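Twist and Turn: The Secret Life of the Spiral

By Doğukan Yaman
August 8, 2024

Have you ever watched someone put up a shelf and wondered why they bother with screws when they could just bang in a nail? A nail is quicker, after all. One good thump and it's in! But give a nail a hard tug and out it may slide, while a screw hangs on and on. The difference is all in the twist.

A screw is really a ramp in disguise. You can prove this yourself with a sheet of paper, a pencil and a felt-tip pen. Cut the paper into a long triangle, like a slice of cheese with a square corner at one end. Draw a thick line along the sloping edge. Now start at the tall end and roll the paper round and round the pencil. Look at your line! It climbs up the pencil in a spiral, just like the ridge on a screw. That ridge is called the thread, and the proper name for its shape is a helix (say it "hee-licks").

So why is a ramp so useful? Think about getting up a steep hill. You could scramble straight up the side, huffing and puffing, or you could follow a path that winds round and round to the top. The winding path is much longer, but every step of it is easier. The road up to the old lighthouse at Cluvport does exactly this, and I have cycled it with a very heavy bag on my back, so I can promise you it works — though my legs still had something to say about it.

A screw does the same trick. When you turn it once, your hand goes all the way round in a circle, but the screw only moves forward by a tiny bit. Your long, easy turn becomes a short, strong push. That's how a jam jar lid can squeeze down so tightly, and how a car jack can lift a car!

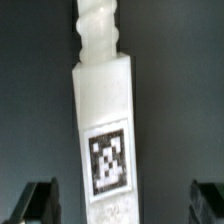
People have been using spirals to move things for more than 2,000 years. One of the cleverest ideas is called the Archimedes screw, after a Greek thinker who lived by the sea in Sicily. Picture a huge screw lying inside a tube, with its bottom end dipped in a river. Turn the screw and each twist scoops up a little water. Keep turning and the water gets carried up, twist by twist, until it spills out of the top. Farmers used these to water their fields, and they are still at work today. They can move grain too, and even snow.

My favourite is at Drenen, where an old pumping station has a small one that children can turn by hand. It takes 10 turns of the handle before the first splash comes out, and everybody cheers when it does. (Stand on the left if you want to keep your socks dry. I learned that in April, when the water was freezing.)

Nature loves a twist as well. Pea plants and cucumbers send out thin curly arms called tendrils, which wrap themselves round anything they touch and then coil up like springs. Snail shells grow in a spiral because the snail keeps adding new shell at the open end, a bit wider each time. And deep inside you, far too small to see, is something called DNA, which carries the instructions for building your body. It is shaped like a twisted ladder — a double helix!

Now go on a spiral hunt. Try the kitchen first, then the garden or the park. Bottle tops, springs, corkscrews, pine cones, a staircase, a curly bit of pasta... they all count. My niece and I tried it on a rainy afternoon in Mumuvmont and had found 5 before we had even left the hall. One was the wire on a very old telephone.

When you find a screw thread, try this: put your fingertip on the ridge and follow it slowly. Which way does it climb? Most screws tighten when you turn them clockwise, the way the hands of a clock go. A few go the other way, such as the left-hand pedal on a bicycle, which has a backwards thread to stop it working loose as you ride. See if a grown-up knows that one!

More for curious readers
Why do bubbles always turn out round?
How a seesaw can lift your teacher
What makes a magnet stick?
The long journey of a raindrop
Make your own water wheel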